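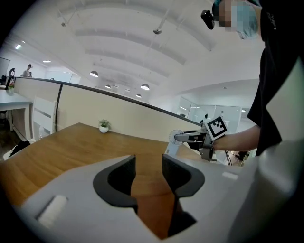 Fig. 7.1 – Poste de collecte à deux préhenseurs tenus à la main. Le marqueur carré noir et blanc est fixé sur le dessus du préhenseur.

Chapitre 7
Défauts silencieux et arrêts de sécurité

Objectifs du chapitre
Distinguer une panne franche d'un défaut silencieux.
Lire un journal d'incident et en reconstituer la chronologie.
Choisir un critère d'arrêt adapté à un poste où l'opérateur travaille au contact de l'outil.

7.1 Un cas pour commencer

Le jeudi 24 octobre 2024, à l'atelier de Flendmont, une série de démonstrations de saisie a été interrompue par l'opératrice, Hina Marwat. Les doigts du préhenseur droit se refermaient avec retard sur la commande. Le voyant du boîtier restait au vert, le logiciel d'acquisition Prusari n'affichait aucune alerte et les fichiers s'enregistraient normalement. Le seul indice était une gêne dans la main : la gâchette revenait, les doigts suivaient un peu après.

Le retard mesuré le lendemain sur banc atteignait 245 millisecondes, pour une tolérance fixée à 100. L'examen du matériel a montré un connecteur mal verrouillé à l'extrémité du câble. À chaque mouvement ample du bras, la liaison se coupait un court instant, puis se rétablissait. Le protocole renvoyait alors les paquets perdus, dans l'ordre, et le système continuait comme si de rien n'était.

Ce comportement était prévu. Le renvoi automatique avait été ajouté dans la version 2 du logiciel pour éviter les arrêts intempestifs dont se plaignaient les équipes. Il remplissait son rôle et masquait en même temps la dégradation du câble.

Presque 9 heures d'enregistrement ont dû être écartées. Les images étaient bonnes, mais la position des doigts ne correspondait plus à l'instant de la prise de vue. Un modèle entraîné sur ces données aurait appris à fermer la pince trop tard.

7.2 Panne franche et défaut silencieux

On appelle panne franche une défaillance qui interrompt le service de manière visible : moteur à l'arrêt, écran noir, fusible fondu. Elle coûte du temps, mais sa date est connue et l'on sait quelles données la précèdent.

On appelle défaut silencieux une défaillance qui laisse le service se poursuivre avec une qualité réduite. Sa date de début est presque toujours incertaine. Dans le cas de Flendmont, on connaît l'heure à laquelle Hina Marwat a posé l'outil ; on ne connaît pas celle à laquelle le connecteur a commencé à se desserrer. Le lot écarté a été délimité par prudence, en remontant jusqu'au dernier contrôle de synchronisation réussi.

Les défauts silencieux se rangent le plus souvent dans l'une des familles suivantes :
– dérive d'un capteur (offset, température, usure) ;
– perte partielle de communication compensée par le logiciel ;
– jeu mécanique ;
– marqueur visuel sali, décollé ou mal réimprimé.

La dernière famille est traitée à la section 7.5, avec les erreurs de repérage par caméra.

7.3 La question de la sécurité

Un préhenseur tenu à la main paraît peu dangereux. L'effort de serrage est faible et l'opérateur peut lâcher l'outil à tout moment. L'analyse de risque du poste, rédigée selon la grille Lindholm, avait d'ailleurs classé le pincement au niveau le plus bas.

Cette grille supposait cependant que l'ouverture des doigts suive immédiatement la gâchette. Avec un retard, l'opérateur qui relâche croit la pince ouverte et peut avancer l'autre main pour reprendre l'objet. Personne n'a été blessé à Flendmont. La fiche a tout de même été révisée, et la temporisation figure désormais parmi les grandeurs surveillées.

Le fabricant du boîtier, Plovura, a proposé un seuil d'arrêt unique. L'atelier a préféré deux seuils : le premier déclenche un signal sonore, le second coupe l'alimentation des doigts et clôt le fichier en cours. Nous calculerons ces deux valeurs à la section 7.4 à partir du journal d'incident reproduit en annexe C.

Avant de poursuivre, relisez la section 3.6 sur l'horodatage des mesures. Les notions de gigue et de latence y sont définies et seront employées sans rappel.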